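Setting the Table in Too Many Colors

Plandwood notes, February

I've been putting together color ideas for the summer tables at Ruawai, and I've decided I'm done with matching sets. My old white plates can stay in the cupboard! I started with one corner of one table and let it get as loud as it wanted.

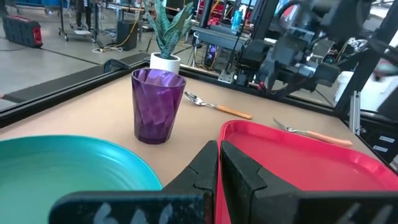
The rule I gave myself was one strong color per piece, and no color twice if I could help it. Teal for the big plate, red for the tray, purple for the cup. On a plain tan table they all get along much better than I expected (I had a whole speech ready for when they didn't).

The plate is my favorite. It has ridges running around it and a bit of a shimmer, and I'd happily eat toast off it every day.

The cup has a twisted, faceted pattern and you can see light through it. I keep thinking about lemonade, or something pale that lets the purple do the work.

Orange wooden handles on the fork and spoon! I went back and forth on plain steel for ages, and I'm so glad I didn't go that way. They look great near the red.

And a snake plant in a white pot, at the back. I like something tall and green on a table, and flowers never last with me anyway.

Next up is napkins. Sultden has a mustard one I can't stop looking at, and Pliltell does a striped one in 18 colors, so that's my evening gone. We'll need 232 in all, 200 for the tables plus spares, and I still haven't made up my mind about stripes. Swatches are coming, and I'll add them to this page once I've had a good look at them by daylight.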